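Brellstead laundry room to offer folding sessions and linen bank from this month

BRELLSTEAD – A shared laundry room that closed for repairs in the spring has reopened with a folding area, a linen bank and a short program of evening sessions on looking after clothes and bedding, the Tarska housing association said in a notice to residents dated 5 June 2022.

The room serves 346 apartments in the Tarska buildings on the east side of town. It had been shut for most of May after a drain line under the washers failed and water got into the floor. Residents were sent to the coin laundry on Galanis Street during the work, and the association refunded part of the cost.

The repaired room has a new floor and new drains, but the change most residents will notice is at the back, where a row of broken dryers used to stand. The dryers were taken out and the space was given over to folding. It now has two long tables at standing height and a single bed made up with a plain sheet, which will be used for teaching and for anything too wide for the tables.

The bed was asked for in a survey the association ran over the winter. Many of the apartments are small, and a number of residents wrote that the bed was the only flat surface at home big enough to fold on. They wanted to be shown how to do it there, the notice said, and had little use for instructions that began with a large table.

The sessions start this week and run in the evening, after the last wash of the day has been started. The first one deals with soft garments that will not hold a crease, which came up in the survey more often than shirts or towels.

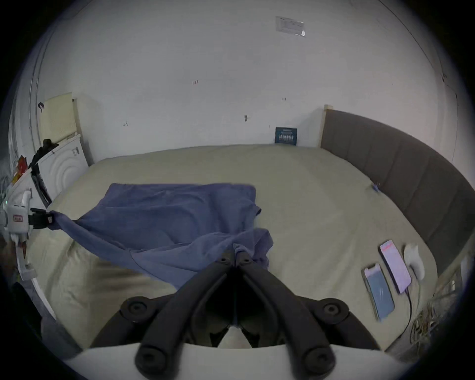
The method taught is a simple one. The garment goes face down on the sheet and is pulled out flat from opposite ends, so that any twisted parts straighten before the first fold is made. Wrinkles are smoothed from the middle toward the edges by hand. Long loose parts such as sleeves, ties and belts are untwisted and laid over the main panel, and the whole piece is then folded in from the sides and up from the bottom. Seams are lined up first, and the cloth between them is left to settle.

Later sessions will cover fitted sheets, comforter covers, knitwear and baby clothes. One evening is set aside for stains and another for small repairs, including hems and loose loops. Each session is limited to eight people and lasts about an hour. There is no charge, but places have to be booked on the sheet by the door. Residents may bring their own laundry, as long as it is clean and dry.

The linen bank opens at the same time. It takes washed sheets, pillowcases, towels and blankets in usable condition and gives them to households that have just moved in or have lost bedding through leaks or moths. Single items are welcome. Pillows and mattress pads are not accepted – the association said it has no way to clean them properly.

Donations can be left on the lower shelves by the folding tables. Items with small tears will be put aside for the repair evening. Anything too worn to be given out will be cut up for cleaning rags and used in the stairwells.

Machine prices are unchanged. The washers still take the Zivo card, which can be topped up at the reader beside the entrance, and cards issued before the closure remain valid. Six of the washers were back in service when the room opened, and the remaining two are waiting for parts. The association did not give a date for those.

Opening hours are also the same as before, except that the folding area closes to general use while a session is being held. The tables near the washers can still be used at those times. Residents are asked not to leave finished loads on the bed, and to take home anything left on the shelves overnight, as it may be mistaken for a donation.

The rules on drying have been changed slightly. With fewer dryers in the room, each household may use one at a time in the evening, and loads left standing after the cycle ends can be moved to a basket by the next person in line. Drying racks have been ordered for the courtyard side of the building and are expected later in the summer.

The association said it will look at attendance after the first round of sessions before deciding whether to repeat them in the fall. Comments can be left in the box by the card reader or handed in at the Tarska office.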